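Wosville Court Records Room: Your Questions

Who may look at the old trial books?
Anyone at all, and we do love company! Sign in at the front desk, leave your pens in a locker (pencils are fine) and Veronica Ciobanu will bring the volumes out to you.

How far back do they go?
The first surviving book has 153 leaves and opens with a horse theft, the Bălan case, which drags on for 22 pages before anybody gets around to a verdict. Our name index has 2,139 entries so far, and Ishbel Gunn is still adding to it.

Can I get copies?
You certainly can, at 25 cents a page. The tightly bound books have to be copied by hand, I'm afraid, so bring patience. 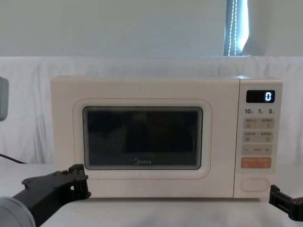

May I stay all day?
Please do, plenty of our readers settle in with a long trial and forget the time completely. Food has to stay well away from the books, but if you've brought soup you're welcome to heat it up in the cream-colored Midea, the one with the narrow control panel on the right, and then come back and find out whether your ancestor was hanged or let off with a fine.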